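Support > Known Issues > Simulation

Why did the arm stop during the rack task?
Werkmont release 7 has a fault in its collision check. When the arm approaches the equipment rack, the planner may treat the rack as farther away than it is. The run then halts with error 782. In Festance testing, the fault appeared in 2 of 15 runs.

Which scenes are affected?
The fault has been confirmed only in the tabletop rack scene.
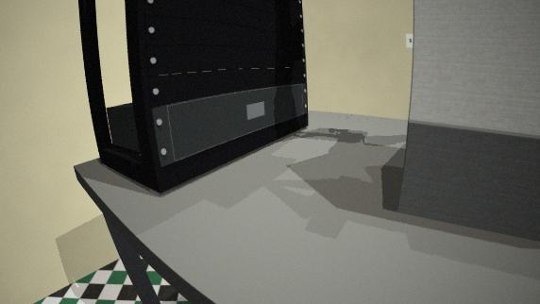 Simulated rack scene: black equipment rack on a gray table.

Is it safe to use this release on a physical arm?
No. Motion plans made with release 7 must not be sent to hardware until the correction has been installed.

What should users do after error 782?
Reset the scene, save the run log, and send the log to Talico support. Do not raise the force limit to clear the error.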